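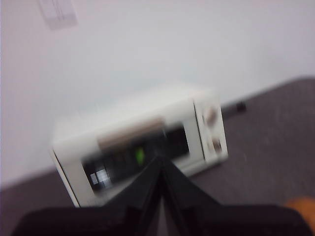

27 Nov 2024
Kitchen bench, Drundadon building

Spent the morning on the heating notes for the Tullel recipe cards. Lindalva Fontes wants the short cards finished before the Kvam people come back to us, so I am writing down where things stand while I remember.

Location
Using the dark grey worktop along the white wall. It is the easiest one to wipe down and the wall gives a plain background for checking colour. Keep bags and paperwork off it. Cables should stay at the back where the worktop meets the wall.

Vegetable card
Card 67 still says "heat until soft", which could mean anything. Lindalva and I agreed to split it into 2 cards, one for small pieces of pepper and one for whole or large vegetables. They should not share a cooking time. A small piece will be done long before anything with a thick skin has warmed through, and the old card treats them the same.

For whole aubergine the card must say to prick the skin first. This was in the Fullaver draft and got dropped when the text was cut down. I have put it back as step one.

Rack or tray
The draft never says which. My preference is the wire rack for whole vegetables and a tray for anything cut small, with a line about leaving a gap between pieces. Lindalva would rather have the rack for everything and one less thing to wash up. Left open.

Dials
The Toshiba has two round knobs, one over the other, at the right of the door. The printing round them is small, so the cards should give the setting in words and tell people to read the dial from straight in front. I misread one last week by standing off to the side. Pepper and aubergine are both easy to tell apart through the glass, so no need for the card to say open the door to check.
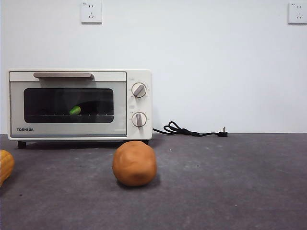
To do
Retype card 67 as two cards and send both to Lindalva.
Ask her about the rack again.
Order more card stock, item 2133 on the Fullaver list.
Check that the cleaning sheet, page 298 in the big folder, covers crumbs under the rack. I think it only covers the door glass.
Oven gloves need replacing, the left one has a hole at the thumb.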